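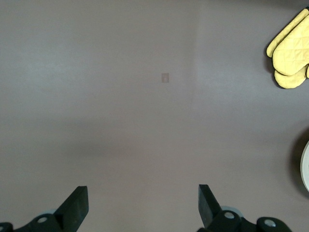 Leonor Leitão wrote to me, after I'd posted that I was going, that she could not see how anyone fills a whole afternoon looking at kitchen things, and was there at least cake? There was cake, Leonor. There was also a queue for it, so I went upstairs first, and I'm glad I did.

The Starach open day happens once a year, in February, in the old Munro building at the harbor end of Flanitholm. Downstairs is the shop and the cafe. Upstairs are the sewing room, the sample kitchen and a long landing where they lay out things to pick up and handle. I took the 204 bus, which drops you at the bottom of the hill, and walked up in a wind that nearly had my hat.

I started with the sewing room because I love quilting and I wanted to see how they get a mitt to keep its shape. Jessie Mackay was at the machine and let us all crowd in. The stitching goes on while the fabric is still flat – top layer, padding, lining – and only then does she cut out the mitt. The thumb is the hard part! She clips the curve inside the seam in tiny snips and turns the whole thing out over a wooden spoon handle. The piping goes on last and she doesn't pin it, she just feeds it along with her finger, talking to us the entire time. I've been making potholders for years and I would have used half a box of pins.

The yellow ones were my favorite, a soft buttery color with the diamond quilting and a slightly paler edge. I tried a similar pair in the shop later and they come well past the wrist, so no more of those little burns from the oven rack. They cost more than I usually spend. I bought them anyway.

After that came the sample kitchen, where Hipólito Zúñiga was giving short talks on plates and boards and what to put on them. He starts at 3 and keeps going until people stop asking questions, so the talk I caught ran very long and wandered off into butter, toast racks and his grandmother's bread bin (she kept onions in it). He likes a plate with some texture to it for bread, fine rings or grooves, so the slice doesn't slide when you carry it. 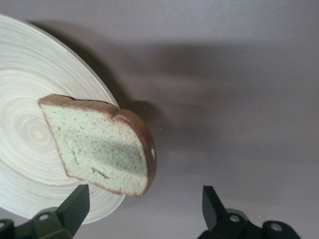

He also thinks most of us serve bread on plates that are too small, and that a slice should have room to lie down. I agree with him, though my cupboard doesn't.

Someone asked about cleaning grooves and he said a soft brush, used along the rings and never across. Euan Shearer, next to me, wanted to know about the dishwasher and got a very long look.

By the time I came down the cake queue had gone and there was a ginger loaf left, and one lemon thing that I didn't get a good look at before it was sold. I had two slices of the ginger. The Kekura tea they pour is strong and smoky and I liked it a lot.

A few notes if you're thinking of going next year. The stairs are steep and the lift was out of order. Bring cash for the cafe. The doors close at 4:30, but they start folding up the landing tables well before that, so do upstairs early. And ask Jessie about the thumb, she has a second way of doing it that I missed.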